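August 1, 2022

Closet, part whatever

OK quick one, I have to be out of the house in 20 minutes and I promised myself I'd post before I lost the nerve to keep going with this closet thing.

So. The hall closet. Opened it last night to get the vacuum out and a pile of stuff came down on my foot. Coats, scarves, the beach bag, one ski glove. Summer, and I still had every winter thing we own jammed in there from January. Pulled the whole lot out and dumped it on the couch. Then it was bedtime, so that was that, and everybody ate breakfast standing up.

Count so far is 62 pieces. I know because I wrote them all down. Müzeyyen Türkmen told me to when I was whining at her on the phone – she did her entire house last year and her list hit 241 before she even got to the kids' rooms, so I'm feeling pretty good about 62. Her rule is you write it down before you decide anything. No deciding while you count. I broke that right away with a fleece that had a melted spot on the sleeve. Gone. No regrets.

What I've worked out:

Wool stuff folds fine. Fold it, stack it, it stays.

Jeans jackets, same.

Anything puffy goes in the bottom of the bin, zipped up, arms in. I tried the vacuum bags once and everything came out looking like a dried apricot, and it took days to come back. Not doing it again.

Slippery stuff is the enemy. Shell jackets, windbreakers, that thin lined kind of thing. You fold it in thirds, it looks gorgeous, you turn around to grab the next one and it has quietly opened itself back up. I did one three times. THREE. Then I rolled it and it unrolled off the couch onto the dog.

So I changed the setup. Moved off the couch, which was half the problem, since the cushions tip everything toward the middle. Took over the low table and put the plain beige cover on it so things don't slide around on the bare top. My back hates it (too low) but I can kneel on a pillow and it's okay. Lay it out, smooth from the middle outward, then fold the long way, then roll from the bottom and tuck the roll into the hood if it has one. If there's no hood I use a hair elastic. Xiaoqing Wan at work showed me the hood trick ages ago and I nodded and forgot all about it. Sorry Xiaoqing. You were right.

Bins – I bought the Gelby ones, the flat kind with the lid that clips on both sides. Got 3. Should of gotten more, but they were the last ones on the shelf and I'm not driving back out there this week. They fit under the bed with a little room to spare. One is winter jackets, one is hats and gloves and scarves, and the last one is supposed to be rain things, but it's turning into the "I don't know" bin. I'm letting it.

Donate pile is by the door. It needs to leave before certain people in my family go through it and rescue things. Somebody already rescued a vest. I saw it walk back upstairs.

The sell pile is tiny. A blazer with the tags on, boots I wore to one wedding. I'll probably give up and donate those too, I always do. Taking pictures and answering messages for a pair of boots, no thank you.

Still to go: the shoe rack, the top shelf (scared), and the hooks behind the door, which I think are holding the door up at this point. Also lightbulb. It's been out since forever and I've been doing all of this with the hall light and squinting, so if I mixed up navy and black socks, thats why.

Rain gear is what I'm on right now and it's slow going. I thought I'd fly through it, it's only a few things, but every one of them needs the full smoothing-out business. The dark gray-green one alone takes up most of the table, laid corner to corner, and look at those creases, long deep ones all the way across, plus the gathered bits at the end that just won't lie flat for anybody. Also can't settle on a color for it for my list. Bluish on one side, green on the other. I put "dark green?" with the question mark. OK, shoes, keys, going.

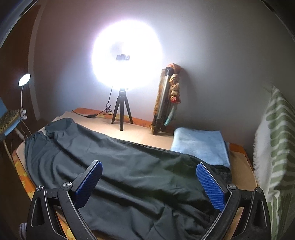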